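**Clearing-up arm: monthly staff meeting, Indcombe site**
March, 2.15 pm, back bench area

Present: Myrtle Okafor (chair), Nipon Pongsiri, Napaporn Sangkhawat, Nayara Queiroz, Luzius Frei (minutes, again)

Apologies: Trarville, who were going to dial in and didn't.

**1. Last minutes**

Agreed, once "Nipon is obsolete" was changed to "Nipon is on the new rota". Nipon asked for it to be noted that he laughed at the time.

**2. How the arm is getting on**

Nayara gave the figures. The arm did 40 clear-ups last week and finished 32 without anyone stepping in. Most of the rest were bottles. Myrtle asked what was so hard about a bottle. Nayara said they roll, they are see-through, and people will insist on drinking out of them first, so no two weigh the same. Cans standing up are easier. Sponges are fine until they get squashed.

Napaporn said she could clear the same top in 20 seconds. Nayara said yes, and would she like to do it all night? Napaporn said she would not.

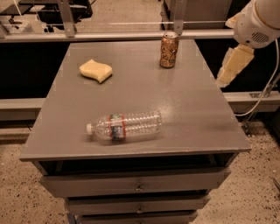
Nipon then raised the drawers. His sheet says the arm clears the top and a person does the drawers, but it doesn't say which person, and so far the person has been Nipon. Myrtle said it would be shared out from next month. Nipon asked for the word "will" in place of "would". Granted.

**3. Jobs**

Myrtle read out the note from Chareonsuk, which took a while. The short version: no posts go at Indcombe, the evening clearing shift stops, and the two people on it move to days as "arm minders". Napaporn, being one of the two, asked if minders get the evening rate. They don't. She asked what they do get. A half-day course and a lanyard.

Discussion followed and was fairly loud. Points that could be written down:

- Losing the evening rate is a pay cut, whatever the note calls it.
- Nipon likes days better and felt bad saying so.
- Minding is more tiring than it sounds. You stand there waiting for it to need you.
- Luzius asked if an arm could take minutes. No reply was minuted.

Myrtle will go back to Chareonsuk about the rate and will not use the phrase "exciting change" when she does.

**4. Gredari software**

Update due overnight. The last one made the arm pause for 9 minutes before every lift. Nayara has asked for release notes in sentences.

**5. Any other business**

Please stop saying "well done" to the arm when visitors are in. Napaporn said it gets more thanks than she does. Myrtle thanked Napaporn.

**Actions**

- Myrtle: evening rate, Chareonsuk
- Nayara: bottle figures split by full, half and empty
- Nipon: draft drawer rota, with other people's names on it
- Luzius: find out if Trarville still exist

Closed 3.05 pm. Next meeting same place, April.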